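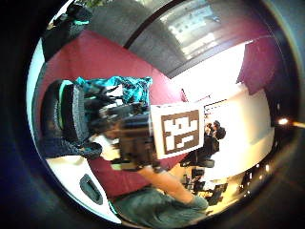 4. Setting the marker card and zeroing the hand-held gripper

I do this section every time a gripper comes back from the bench, and again if anyone has had the lens ring off. It takes me 16 minutes when nothing goes wrong (the first time, give yourself the whole morning and a coffee). You'll need the Nella gripper, one marker card, the Kariuki laptop with the set-up program on it, and a soft cloth.

4.1 Before you start

1. Charge the gripper to at least 57 percent. Below that the program will let you begin and then quit on you halfway, and you lose everything you've recorded!

2. Wipe the lens with the dry cloth. No sprays. Güven Sarıgül used window cleaner on one of ours in August and we had a hazy patch in every recording until Prikari sent a new cover.

3. Check the card. It needs to be flat, with a clean white margin on all four sides of the pattern. If a corner is bent or somebody has trimmed the margin to fit a folder, print another one.

Note: Print at full size, never "fit to page." I still get caught by this one – the printer at Tondodgate goes back to its own settings overnight.

4.2 Recording the card

4. Start the program and choose New Zero. Type in the gripper number from the handle.

5. Sit down with the gripper in one hand and get the card near the middle of the view. A little tilt is fine, and you want some tilt anyway, so don't fuss about holding it square.

6. Press the side button once and wait for the beep.

7. Move slowly. Go left, right, up, down, then tip the gripper each way, and keep the whole pattern in view the entire time. I count under my breath. If you rush, the pattern smears and the program throws those pictures away without telling you.

8. Keep going until the counter reaches 300, then press the button again.

Note: The lens is very wide, so straight walls and windows will look bowed on the laptop. Leave it alone. The program works that bend out for itself, and there's no setting you need to touch.

Caution: Keep your fingers clear of the jaws while the program is saving. They close once, all the way, as part of the check.

4.3 Reading the result

9. Look at the score on the last page. Anything under 8 is good and you can click Keep.

10. If it's 8 or higher, do steps 5 to 8 again, slower, with the blinds down if there's strong daylight on the card. Mi-kyung Cho gets better scores than I do and she swears by resting her elbow on her knee, so try that too.

11. Three bad scores in a row usually means a loose lens ring. Go to section 6 and snug it up, then come back and start from step 4 (yes, the whole thing, sorry).

12. Write the score on the sticker inside the case lid and put the card back in its sleeve.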